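Steamed Buns - Kitchen Gallery

Cluvar test kitchen, April

The April sessions in the Cluvar kitchen were given over to steaming. We worked through three doughs and three proofing times, using the Wirum recipe as the base and changing one thing per batch. The notes below follow the order of the work. Weights and timings are on the recipe page, which has had 2,627 visits so far.

Dough
The base dough is plain flour, yeast, sugar, water and a little oil. The second version swaps half the water for milk. The third uses Grovia flour, which takes up more water and needs longer kneading.

Shaping
Each batch makes 6 buns. Roll the pieces tight and pinch the seam closed - a loose seam opens in the steam.

Proofing
The short proof gave a dense bun. The long one gave wrinkled tops. The middle time is the one we kept.

Steaming
Start with cold water and leave the lid on after the heat is off. Give the buns room in the basket, as they spread more than they rise.

Plating

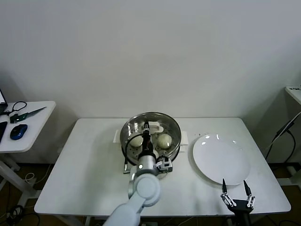 Two buns in the steamer, with the plate set out on the right.

Serving
Buns go to the plate one at a time and are served plain or with the Lo dipping sauce. Leftovers keep overnight in a closed container and can be steamed again the next morning.

Back to all galleries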